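Introduction to Office Systems, Handout 4
What is inside the box, and how long it should live

Read before the session of 3/6/18. Please bring your notes from Handout 3 too, we will need the table of costs.

In the last session we spoke about how an office decides to buy computers. Today we speak about the time after buying, which is much longer and gets much less attention. Most of the money goes out on the first day, but most of the decisions come later: when to clean, when to add memory, when to change a disk, when to give up.

First, some words we will use. "Service life" is the time a machine is in use with its first owner. "Useful life" is the time it could still do some work for someone. The two are often mixed up in reports, and then the numbers make no sense. A desktop tower can finish its service life in one office and start again in a school or at somebody's home.

The tower form has one big advantage for us. The parts inside are mostly separate and can be reached with a common screwdriver. The memory sits in slots, the drives are held by screws or clips, and the power supply comes out as one block. In a thin laptop many of these parts are soldered or glued — the owner must then replace the whole board when only one small thing is broken.

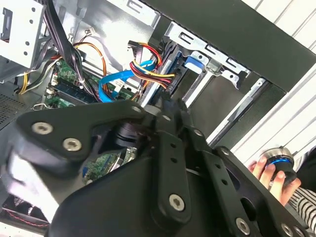

Inna Antoniuk objected to this in the September group. She said that easy access is worth little if the office has no person with the time to open the machine, and that a slow computer usually waits under the desk until the next purchase. I think she is right about small offices. In our calculation we should therefore put the hours of work next to the price of the part, and not only the price.

Let us take the case from the reading, the Lullberg office. They have 40 desktop machines, all of the same age. Ten of them are slow to start, and the users complain. A new machine costs 260 dollars after the discount. A memory upgrade costs 32 dollars per machine, and the work takes up to one hour.

For ten new machines the office pays 2,600 dollars. For ten upgrades it pays 320 dollars, plus the hours. Please notice that the text does not tell us the price of one hour. You have to choose a value and write down why you chose it.

One more point, which students often forget. Before a machine leaves the office, its disk must be erased or taken out. Deleting files is not enough.

For next time
Do the Lullberg calculation with two different prices for the hour of work. Then read the Tamihana case, pages 10 to 14, and write half a page on who should pay for the erasing of disks. Darcy McAlister and Ebony Kerslake will present first.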